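A Morning Among the Parcels at Trikelville

30 Jan 2018 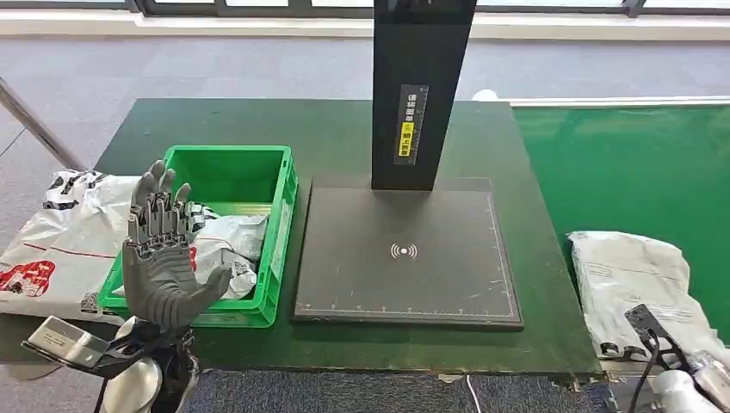 I had signed up for the Trikelville sorting hall tour in December, when it sounded like a fine idea to spend a winter morning looking at other people's mail. The tour lasts 90 minutes and costs nothing, and I feel the price is fair.

Siiri Harju met us by the door and handed out vests in two sizes, both wrong. She has worked at the hall for four years and has the calm of a person who has heard every joke about lost packages. I told mine anyway.

The returns corner was where I wanted to stay. Everything in it is green: a big dark green table, a brighter green crate for the soft parcels, and a conveyor belt greener than the table. After a while your own coat starts to look like a mistake. The white plastic bags get crumpled into the crate with no ceremony at all, barcodes facing wherever they please. I thought of the ribbon I tied on my sister's gift last year and felt a bit foolish.

In the middle of the table is the scanning station, a black pillar with a flat square plate in front of it. The plate has little tick marks along its lower edge like a ruler, and a few scuffs. A small yellow warning sticker on the pillar kept drawing my eye. The label is in Chinese, so I can't report what it says, though Heikki Juntunen from our group offered several translations.

Somebody asked how many bags go through in a minute. Siiri said 33 on a good day and then declined to define a good day.

We finished in the break room with coffee and a plate of buns that Raili Keskinen had brought from home. Bus 2 stops outside the gate. Wear warm socks, and eat before you go, because the buns went fast and I was at the back of the line.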